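Household Storage and Habit
Session 4 notes: Why things end up where they end up
2022-04-21

Okay, a few of you asked me to write this one up properly, as I talked too fast last time and the board was a mess by the end. So these are my notes with the gaps filled in. Read them before you start on the floor plan exercise.

We left off with Agnes Sæther's idea of the "first put." Her claim is simple. When you move into a new place, the spot where you first set a thing down has a huge pull on where it lives for years afterward. You're tired, you've got a box of pans in your arms, you open the nearest door and in they go. Three years later you're still crossing the kitchen to get a pan. I love this idea because I've done exactly that (my colander lives above the fridge, and I need a chair to reach it).

Sæther did her home visits in Trotthorpe, 80 households, and asked each of them to keep a diary of every time they got something out or put something away. She ended up with 1,622 diary entries she could use. Read the entries in your packet if you can, even just a page or two. They're funny and a little sad. One man writes "scissors, wrong drawer again" over and over, all through December, and never moves the scissors!

Now, Leif Grønli doesn't buy the first put, or at least he doesn't think it explains as much as Sæther wants it to. He says what matters is reach. Give people a shelf between hip and shoulder height and they'll fill it with whatever they use every day, and the high and low spots turn into long-term parking. His evidence comes from the Drirkwood apartments, where all 26 kitchens were built to the same plan, so he could compare like with like.

Grønli also has a nice short section on open doors and what people grab when they aren't really thinking about it. A shelf with one thing on it works very differently from a crowded one. Your eye goes straight there and so does your hand.

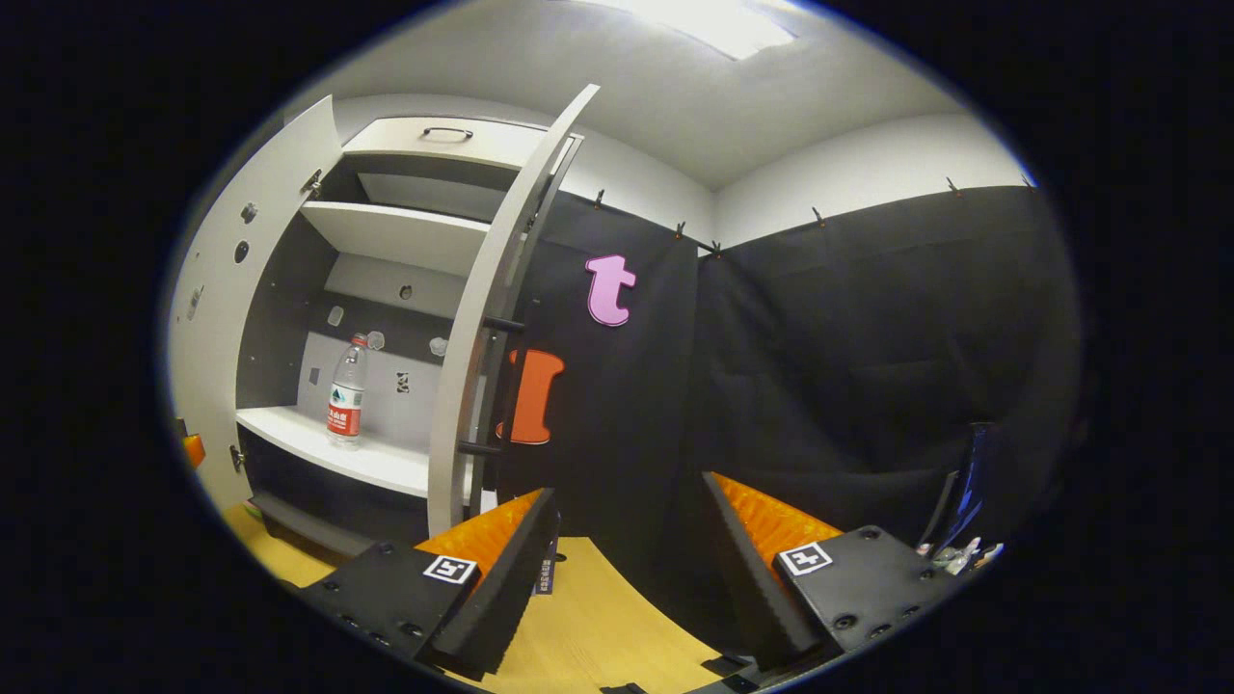
Fig. 3. Open cabinet with a single water bottle on the lowest shelf.

So who's right? I go back and forth. My own feeling is that Sæther is better on the odd stuff (candles, batteries, the cake pan you use twice a year) and Grønli is better on cups and plates. But look at how each of them picked their homes before you take sides. Sæther's people had mostly lived in the same place for a long time. Grønli's were nearly all new tenants – and new tenants are still moving things around!

A word on the Strömberg catalogs, which confused some of you. I'm using them as a source on what people were told to do, and that's a separate question from what they did. The catalog kitchen has a place for everything and no junk drawer at all. Have you ever been in a home without a junk drawer? I haven't.

Things to bring next time:

Your floor plan, drawn by hand, with doors and drawers marked. It doesn't have to be pretty.
A one-day diary in Sæther's format (the blank form is on the last page of your packet).
A write-up of 900 words on one object that lives in the wrong place, and how it got there. Talk to whoever you live with – they'll probably disagree with you, and I want that in there too.

For reading, do the Savus chapter on hallways and skip the appendix. We'll start with coats and shoes.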